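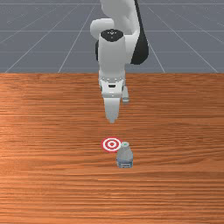
White arm, wooden tabletop, gray backdrop.

The Long Life of the Kitchen Table

My aunt left me a table, which sounds generous until you try to get one up two flights of stairs. It seats six if four of them like each other. It has a burn near one end that my family has argued over for 20 years, and a wobble that comes and goes with the weather.

I had planned to sell it. The first dealer I called, at a shop named Vasseur, asked whether it was "brown." I said it was wood. He said that was what he was afraid of.

Brown furniture, I have since learned, is what the trade calls anything your grandparents saved up for. Phyllis Whitlock, who has repaired tables in Boltham for most of her adult life, has watched the prices sink. "People bring me a piece they were told was worth $2,000," she said when I visited in January. "I give them a minute to sit down. Usually on the piece."

Her own business is doing fine. Customers who can't sell their tables end up keeping them, and then they want the wobble fixed. She charges by the hour and won't discuss burns over the phone.
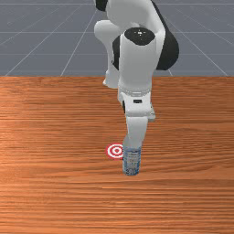 What the wobble wants

Whitlock's first question is always about the floor. Half the tables she is asked to cure are standing on boards that slope like a ski run, and she has driven across the county to slide a bit of cork under a leg. She bills for the cork.

If the floor is innocent, she looks at the joints. Old glue dries out and lets go, and somebody's uncle has generally been in there with screws. The screws have to come out. So, sometimes, does the uncle, who likes to stand nearby and explain.

Jordan Cropper, her former apprentice, now sells new tables under the name Zernden. They are handsome and very flat, and they arrive with a small bag of bolts. I asked him what he eats on at home. He changed the subject to delivery times, then admitted it was his mother's old table, with two leaves he has never managed to pull out.

Mine is still upstairs. Whitlock reglued a leg and left the burn alone.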